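Ticket #344: Order went through twice, wristbands only came once
Festival help desk, Stidier weekend passes

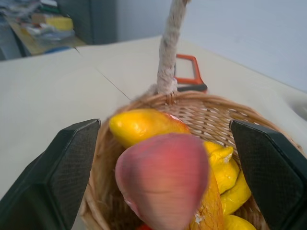

Basket with a fuzzy wrapped handle

Opened Thursday, May 23, 2019

Hi there! So I bought two weekend passes with camping for Stidier last night, and I think your shop charged me for four. I got to the payment page, hit the button, and the little wheel went round and round until the page went white. I waited a while (long enough to make tea), went back, and my cart was still full, so I paid again. This morning my bank shows two payments of 221 euros each, but I only have one confirmation email and only two wristband codes in my account.

I'm coming for the Friday bands mostly, and the Groma set at the old brewery, so please don't cancel the wrong one and leave me with nothing!

Things I tried already:
Logged out and in again. Same two codes.
Checked spam. Plenty in there, none of it from you.
Looked at the order page on my phone. It shows one order, marked "paid", and one marked "open".

Update, same evening

Thanks for the quick answer. You asked which browser, it was Firefox on my laptop with an ad blocker running. I turned the blocker off and opened the order page again and now the "open" one has a button that says "finish payment". I have NOT pressed it. I'm not going near it until you tell me to.

You also asked for the payment reference. The bank only gives me a long number for the second payment, and for the first one it says Stondik and nothing else. Is that your ticket company? I'd never heard of them, so I got a bit nervous there.

Update 2

Okay, good, Stondik is you. I sent the bank statement through the upload form. The first try failed because the file was too big, so I cropped it down to the two lines you need and that one went in fine.

While I have you: the camping add-on is on one of my codes and missing from the other. Both passes were bought with camping, it's on the confirmation. My friend and I are sharing a tent, but last year they checked every wristband at the campsite gate and I'd rather not argue at midnight with a backpack on.

Update 3

The second payment is back on my account, all 221 of it, and the "open" order is gone from the list. Yay! The camping thing is half fixed. The code now says "camping" in the app, but the PDF still has the old version without it. I downloaded it again and got the same old PDF. Then I tried a private window and there it was, the right one, with the tent symbol and everything. So that was my browser hanging on to the old file, I guess.

Printed both. You can close this one. I'll open a new ticket in June if I can't work out the shuttle bus times, the page for those is still blank for me.

Status: closed by customer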